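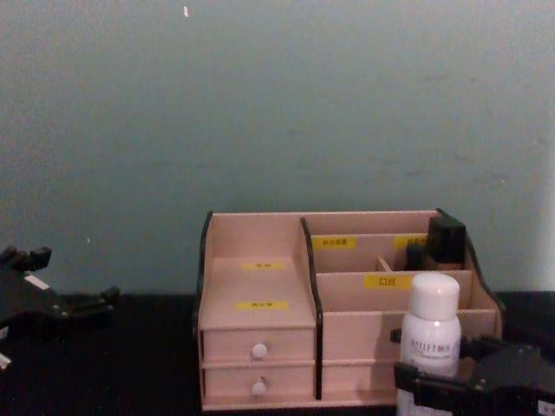 Small wooden desktop organiser, with a white bottle in front.

Viltine Desk Oil, 300 ml

I started making this oil because I was fed up with the one I used to buy. It smelled like a garage for a week and left my pen tray sticky! Viltine is my own mix, made up in small batches in my workshop in Wultport, and it's meant for the little wooden things that sit near your hands all day: organisers, letter racks, bookends, that sort of thing.

Shake the tin, put a bit on a soft rag and rub it along the grain. Leave it for 2 hours, wipe off whatever hasn't soaked in, then give it a second go the next morning if the wood still looks thirsty (old pine nearly always does). I redo my own every 6 months or so, usually when I remember in September.

Please don't use it over varnish, it'll just sit there and go tacky. And dry your rags flat outdoors before binning them, as oily rags in a heap can catch fire.

Takumi Iwasaki asked whether it's all right on painted wood. Sorry, no, bare wood only.

I also do a 100 ml tester, handy if you've only got the one organiser to treat. Both sizes are posted out in a plain card box, and refills are cheaper if you bring your empty tin to the workshop door before noon.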